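Tilldale Community Kitchen: questions from hirers

How do I book the kitchen?
Fill in the form at the front desk or ring Hoi-yan Wei on extension 142. Bookings for October and after open once the summer rota is finished. We hold a date for one week without payment.

What does it cost?
The rate is £23 an hour, including gas, water and electricity. Setting up and clearing away count as part of your time. Regular hirers are billed monthly.

Can I leave food out on the worktops between sessions?
No. Anything left out when your session ends is thrown away. You can rent a shelf in the dry store or the tall fridge, and every box must carry your name and the date you opened it.
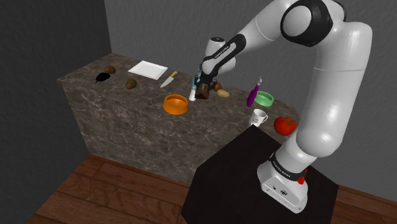 Long counter with food, dishes and a knife on top.

Do I need a food hygiene certificate?
Yes, if you sell what you make. Level 2 is enough for most hirers. Bring the certificate to your first session and Ningsih Wuisan will take a copy. If you are only cooking for family or a private party you don't need one.

How should I clean the counters?
Wash with hot soapy water, rinse, then use the spray in the green bottle and leave it for the time on the label. Do not use vinegar, lemon or limescale remover on any stone surface. Put a trivet under hot pans. Report chips and stains the same day, as we charge for marks found later.
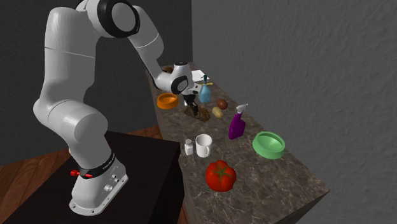 The countertop has a stone pattern.

Can I bring my own equipment?
Small items are fine if the plug has been tested. Fryers are not allowed. Nothing over 2000 watts should go on the wall sockets by the sink, which share a circuit with the dishwasher.

What about allergens?
Nuts, sesame and flour are all used here, so we can't promise a kitchen free from any of them. Use the purple boards if you are cooking for someone with an allergy, and wash them separately. 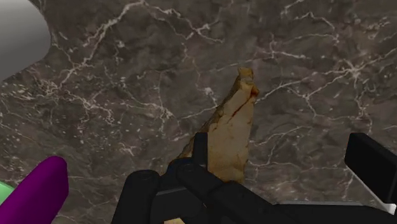

Where do I put food waste?
Peelings, bones and plate scrapings go in the brown caddy, lined with a paper bag. Cooking oil goes in the drum by the back door. Please don't pour it down the sink, even with hot water.

Is there parking?
Two bays on Trirton Road are kept for unloading until 9.30am. After that, use the public car park.

Who do I call if something breaks?
Arlindo Pacheco, on extension 1162.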